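Workshop Tips: Getting a Two-Arm Table to Sort Things Without Losing Your Weekend

Filed under Bench & Garage. By Melina Manolakis

Every vendor of arm software has a demo where cubes go into a bin. The cubes always go into the bin. Then you install the package at your own bench and spend the evening watching a gripper close on air two inches from where it should be. The tips below come from a good deal of that. Most of them are dull and cost nothing.

Don't trust the calibration wizard's green check mark. It means the math finished. Put one object down, have the software report where it thinks the object is, and measure with a tape. Do this at the corners of the table as well as the middle. Leseo's wizard passed mine happily with the far corner off by the width of a finger.

Cover the table, and pin the cover down. A plain matte cloth kills reflections, and the color segmenter has much less to chew on. But cloth creeps. Once it ripples, the depth map ripples with it, and a planner that takes heights from that map will start avoiding hills that don't exist. A bracket or clamp at the near edge is enough. Smooth it by hand before each session.

Set your color thresholds in the light you'll work in. Pink and orange are closer together than you'd think once a lamp warms up. The sales page says "lighting invariant." Try it at four in the afternoon in November and get back to me.

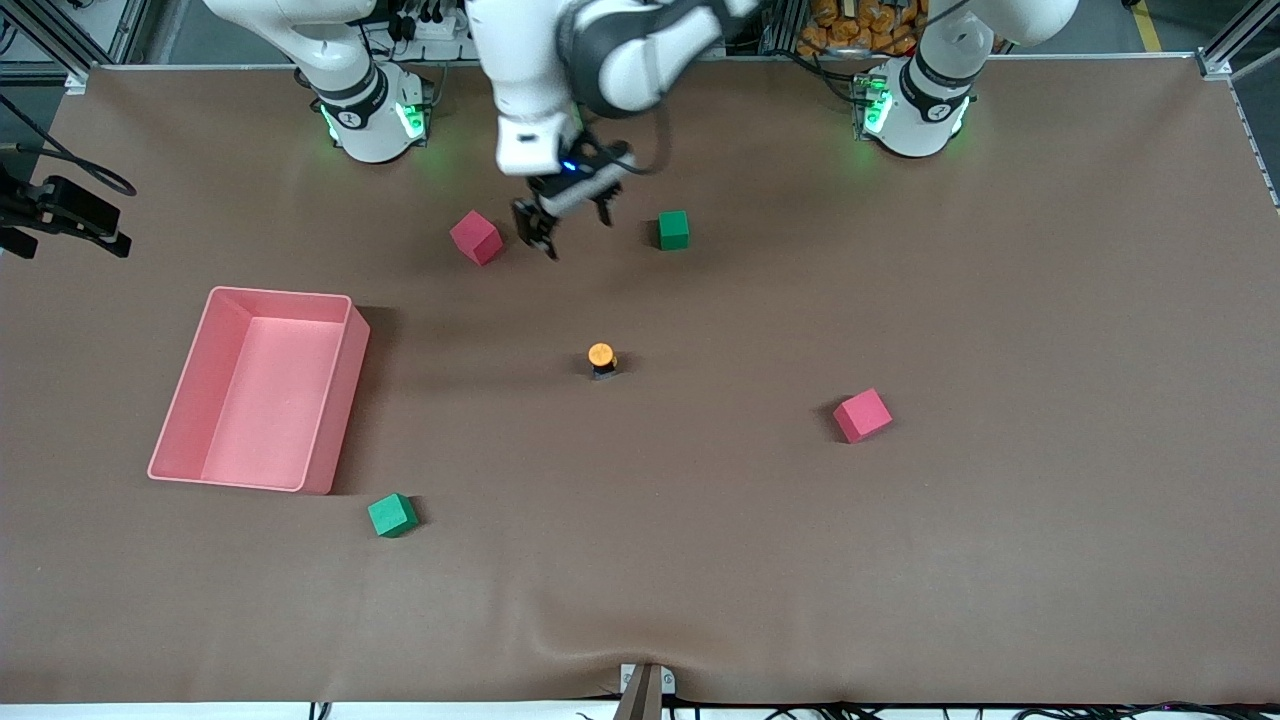
Watch what your planner does when two things sit close together. The default grasp scorer in Liria likes whichever cube has the cleanest edges, and it does not care that the open fingers need somewhere to go on the other side. There is a clearance setting. It ships at zero – I have no idea why. Raise it until the arm starts refusing reasonable grasps, then back off a little.

Mask your own arm. If the camera can see the gripper, the software needs to know which pixels are gripper, or sooner or later it will file a finger as an obstacle and freeze. Shadows are the same headache. Doğukan Ağca, who shares my garage bench on weekends, swears by averaging several readings before each grasp. It helps with flicker. It does nothing for a shadow that stays put.

Give the container a fixed spot and type the coordinates in. I know the perception module can find bins. Mine found the bin most of the time, and the rest of the time it found the rug. Tape marks on the cloth work fine.

With two arms, start with one. Park the second in a pose well out of the way and get the whole job running before you switch on shared planning. The collision checker is the slowest part of the loop and the part with the worst error messages. "Plan failed (2,027)" is not in the manual, by the way. In my setup it meant the parked arm's model was loaded with the wrong gripper.

Log everything, but cap the logs. I set mine at 3,000 entries after filling a drive. Save the failures first. The successes all look alike and teach you very little.

Be suspicious of success rates, including your own. I ran 27 picks and was ready to brag, then noticed I'd been putting the cubes back in the same easy places. Have someone else set the table.

Skip the "smart retry" add-on. It makes the same bad grasp again, slower. A plain rule – back up, look again, replan – did better for me and took 20 lines.

Readers' notes

Yavuz Kaplan writes that he rotates his cubes at odd angles during testing, as square-on cubes flatter any grasp planner. Agreed, and I should have said it.

Canan Yalçınkaya asks whether the newer Liria release fixes the clearance default. The release notes say "improved." I installed it and the setting is still zero.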